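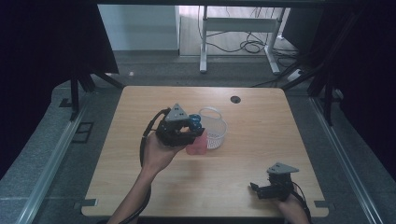
Le gobelet rose, le panier blanc et les deux pinces, un samedi.

Le samedi, l'atelier de Karness n'était pas chauffé. Irfan Pelupessy garda son manteau pendant la première heure, puis il le posa sur une chaise, parce que les manches gênaient les câbles.

Il devait comparer deux jeux de pinces à main. Les anciennes, celles de Jirner, il les connaissait comme on connaît les clés de sa maison. Les nouvelles étaient arrivées de chez Bellini avec une lettre très polie. Elles avaient des mâchoires plus longues et, disait la lettre, un ressort plus doux. Le chef voulait un avis pour lundi. Il avait dit : « Un avis, Irfan, pas un roman. »

L'exercice était toujours le même. On prenait l'objet bleu avec la main gauche, on le portait au-dessus du gobelet rose, on le lâchait. Ensuite la main droite s'occupait du panier, qu'il fallait soulever par son anse et reposer sans bruit. Quand tout était fini, on remettait chaque chose à sa place et on recommençait. Il y avait 40 essais par jeu de pinces.

Au douzième essai, l'objet bleu toucha la paroi du gobelet et Irfan s'arrêta. Il ne lâcha pas. Il sentait dans ses doigts une chose très petite, comme quand on tient la main d'un enfant qui veut partir.

Sa fille avait six ans au moment où il avait quitté la maison pour ce travail. Au téléphone, elle demandait ce qu'il faisait toute la journée. Il répondait qu'il mettait des jouets dans un gobelet. Elle trouvait que c'était un bon métier. Elle voulait savoir si on le payait pour ranger aussi.

« Aussi », disait-il.

Il serra un peu la main. Avec les pinces de Jirner, à cet endroit, il aurait appuyé trop fort et le gobelet serait tombé. Il l'avait fait tomber environ 200 fois depuis le mois de mars, et il savait le bruit par cœur. Il attendit ce bruit. La main droite, ouverte, attendait aussi, au-dessus de la table, et ne servait à rien.

Le téléphone vibra dans le manteau. C'était l'heure où elle appelait, avant le repas. Il pensa à poser les pinces, et il pensa que l'essai serait perdu, et qu'il faudrait l'écrire dans le cahier, avec la raison.

Il les posa. L'objet bleu roula quelque part, il ne regarda pas où.

« Tu ranges ? demanda-t-elle.

— Je rangeais. »

Dans le cahier, en face du numéro douze, il écrivit : interrompu. Puis il chercha longtemps le mot français pour la raison, et laissa la case vide.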